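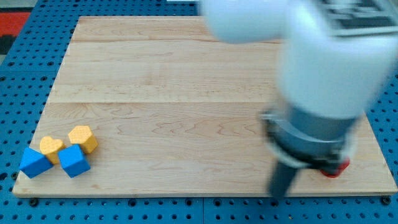
November
by Nélida Salinas

Ok quick one, bread's in the oven and I have maybe 38 minutes.

So the sourdough thing. I know. Everybody did this years ago and I was the one rolling my eyes. Then Meifang Shi from upstairs moved to Prundthorpe and left me a jar with a rubber band around it and a note that said "feed me, half and half, don't panic." Panicked right away. Fed it too much, it came up over the rim and down the side of the fridge. Still finding bits.

First loaf: brick. Second loaf: brick with a hole in it. Third one I forgot the salt and we ate it anyway with a lot of butter, and Nahuel said it was "fine for soup." We were not having soup.

What changed things was time. I was going by the clock in the recipe and my kitchen is freezing from now until April, so four hours on the counter does basically nothing. Now I mix at night after the dishes, leave it on top of the fridge, and look at it when I get up. If it's jiggly, go. If it's not, coffee, look again. Some mornings that's 6, some mornings it's closer to 10 and I'm late for everything.

Flour. I was buying the cheap stuff in the big sack and it's ok, not knocking it. But Lahcen Radwan at the Brullham market talked me into a bag of the stoneground and teh difference in smell alone. Kind of like hay? Good hay. It drinks more water though so if you swap it in go up a splash or you'll get a stiff sad dough that won't stretch. Ask me how I know.

My numbers at the moment, not saying they're right:

Flour, a bit over three cups, mostly white, one scoop of the brown
Water, 262 grams, then more if it looks thirsty
Starter, a big spoonful, bubbly
Salt, two teaspoons (WRITE IT ON YOUR HAND)

Yes I know, cups and grams in the same recipe. The scale has a dying battery and I weigh what I can before it quits.

Fold it a few times the first evening. Wet hands. I don't do the fancy slapping, my neighbor's baby is through that wall. Shape, into a bowl with a floured dish towel, back in the cold for a while. Pot goes in the oven empty until it's screaming hot, then dough in, lid on, don't peek. Lid off for the last stretch so it gets some color.

I peek every time.

Cutting it hot is the other argument in this house. Nahuel waits zero minutes. I read you should wait up to 3 hours and I've never made it past one. The inside does get gummy if you go early, he's wrong, but he's also already eaten the end piece so what are you going to do.

Also tried it with olives. Too many olives. The bottom went soggy and it tore when I tried to lift it out. Going to try walnuts next, Ladan Khosravi says toast them first and chop them smaller than you think, and her walnut loaf is the best thing I've eaten this fall so I'm doing exactly what she says.

Oh and somebody asked in the comments what to do with the starter you pour off. Pancakes. Bit of milk, an egg, pinch of baking soda, hot pan. They come out sour and kind of chewy and the kids next door will eat a stack. I tried crackers too but I rolled them too thick and they were more like roof tiles. Will report back if I definately figure out the thickness.

Timer. Gotta go, lid's coming off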